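Trilunell > Grants > Small Project Updates > Sorting Table

Sorting Table: where we are, and where the money went

25/05/2025

Hi all at Trilunell,

You asked for something short and plain, so I'll try, though anyone who read my March update knows how that tends to go! Back then we had a room, a lot of cardboard boxes and a plan for teaching people to sort and pack mixed household stuff without losing their minds. Now we have a proper table, a set of sessions people sign up for, and a draft of the handbook. I'm pretty happy with it.

What we set out to do

The idea, for anyone new on your side, was a hands-on class for people starting at the Baidoo packing rooms, plus neighbors who just want to get a pantry or a hall closet under control. You pick up a thing, decide what kind of thing it is, put it with its friends and move on. It sounds easy until you've got a chip can rolling toward your elbow and a bag that won't lie flat. The grant was $1000 for tables, cloths, bins and printing, and we've spent nearly all of it. Details further down.

How the sessions are going

We've had 47 people through since March, which is more than I put in the proposal (I was being careful). Each session runs a couple of hours with a break in the middle, and we keep it to small groups so everybody gets a turn at the table. I had planned a talk at the start with handouts. I dropped it after the second session — people wanted to get their hands on things, and they asked better questions once they had.

The mix of items has changed a lot too. We began with boxes of the same size, and everyone got bored. These days we lay out awkward neighbors on purpose: a crumpled snack bag, a chip can on its side, a water bottle standing up, a pink foam-like cube. Soft next to stiff, tall next to flat, things that roll next to things that stay put. Beginners almost always go for the bottle first, I guess because it's upright and looks like it's waiting for them. The snack bag gets left till last, every single time, and then there's a debate over whether it counts as food or trash.

The gridded tablecloth has been the best buy of the whole project. It's pale with thin black lines, and the squares give people a way to talk to each other: "two squares over," "give it a whole square," that kind of thing. It does rumple, though. I smooth it out before a group comes in and it has folds in it again before I've put the kettle on. We tried clips, and the clips got in the way of sleeves. I'd like to try a heavier cloth next time if there's a next time (hint).

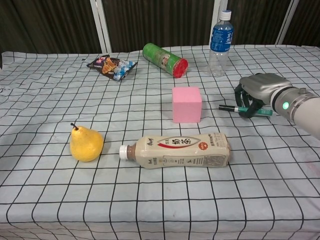
What we spent

Tables and cloths took the biggest share. Bins came in under budget, thanks to a deal from Prutix on some scuffed ones that work perfectly well. Printing went over, and that one's on me — I changed the sorting chart after the first batch was already done. The receipts are in the folder I sent last week, and the small amount left will go on refills for the item boxes. Snack bags wear out faster than you'd think when a whole group has had a go at them.

What didn't go so well

Storage, mostly. We share a closet with the Nultance choir and our bins keep ending up under their music stands. We also lost a session to a double booking, and I should have caught it earlier. Three people signed up for that one and haven't rebooked, so I'm going to call them myself this week.

The handbook is behind schedule as well. The sorting half is written and I think it reads fine. The packing half is a pile of notes and a few diagrams only I can follow. I'd said it would be finished by now, and I'd rather give you a good one late than rush it, if you can live with that.

What's next

More sessions over the summer, including one for teens. A harder table for people who have already come once, with more round things and more soft things. And the handbook! If you'd like to come and take a turn yourselves, please do, just tell me ahead so I can save you a spot.

Thanks again for backing this. It's been a lot of fun.

Comments (3)

packratpat: Went in the spring and my pantry has stayed tidy ever since. The squares thing really works, I do it on my kitchen counter with tape now.

lowershelf: Is the teen session free? My daughter would love it and her room could use it.

choir_alto_2: Sorry about the music stands, we'll shift them!

Recent updates

Baidoo packing rooms: new starter schedule
Nultance choir: spring costs and thank-yous
Shared closet rules, revised
How to file your final receipts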